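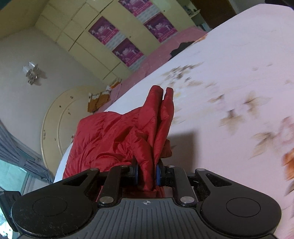

Down insulation is graded by fill power, the volume in cubic inches that one ounce of down occupies after conditioning in a test cylinder. A higher number means more trapped air for the same weight. The figure describes the fill alone and says little about the finished garment, where stitching, shell weight and baffle depth all matter. Glossy quilted fabric, such as the red shell shown here, is usually a tightly woven synthetic, and the tight weave limits how much down works its way out.

Stulcombe, a repair shop that handles outerwear for three regional retailers, logged 300 padded garments last winter. Of these, 54 were returned for cold spots. Most had been stored compressed from spring until September.

The shop's procedure is plain. Wash on a gentle cycle with a down soap, rinse twice, and dry on low heat. Stop the dryer at intervals and break up clumps by hand. A heavy jacket may need 3 hours. Hang it for another 8 before storage, in a breathable bag large enough that the baffles keep their full depth.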